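4.2 Hardware Under Review

The Nikmont kit is sold as a complete package for recording manipulation demonstrations by hand. It consists of a hand-held gripper with a camera looking down over the fingers, a charging dock, a calibration board, and a license for the vendor's processing software. We bought two kits at list price and had no contact with the vendor during the trial beyond its ordinary support address. The Stolley kit, which we used for comparison, is built around a similar layout but leaves calibration and trajectory recovery to the user.

Both kits were used in the same room by the same four operators. Hrynyshyn and Hnatiuk had recorded demonstrations before. Bilyk and Ivanyshyn had not, and were given the printed quick-start guide and nothing else. Each operator worked through the tabletop tasks in a fixed order, with a break after the first half. The tasks involved drinkware and other household objects, chosen because they differ in stiffness, height, and finish. Clear objects were included on purpose, as the vendor's documentation makes no statement about how the software handles them.

The target for each kit was 200 episodes. An episode began when the operator pressed the trigger button and ended when the operator pressed it again. Episodes in which the button was pressed by mistake were deleted by hand before processing and do not count toward the total.

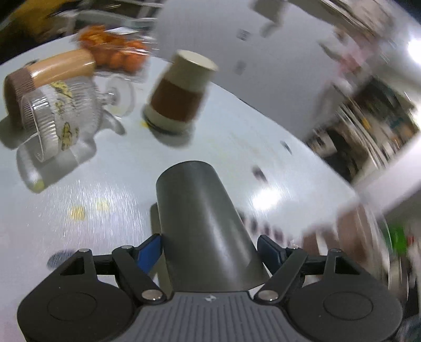
Figure 3. Nikmont gripper during a tabletop task, with a dark gray cup between the blue finger pads.

Processing was done overnight on a workstation in the lab. The software takes the raw recordings and returns a six-degree-of-freedom path for the gripper along with the finger opening at each time step. Of the 200 Nikmont episodes, 29 were rejected by the software. The rejection log gives a short code for each one. Most of the codes pointed to lost tracking, and the rest to a finger opening that could not be read. We did not try to recover these episodes by changing the settings, as a typical buyer would have only the defaults to go on.

Glare was our main concern before the trial. The table has a glossy white top, and the ceiling lights reflect in it. We considered covering the table with a matte cloth, which the quick-start guide recommends, but decided against it. Few of the sites where we expect to record will allow the furniture to be covered. Results with the cloth are given in Section 4.4 for the first two tasks only.

Support was contacted once, in January, about a dock that stopped charging one of the grippers. A replacement dock arrived after 7 days and the fault did not return. The second kit was used in the meantime, so no episodes were lost.

Operators were asked to note anything that slowed them down. Three of the four wrote that the trigger button is hard to find by touch. Ivanyshyn reported wrist fatigue in longer sittings and preferred the Stolley handle, which is thinner. Neither kit offers a choice of grip size. We return to these comments in Section 5, where they are set against the episode times.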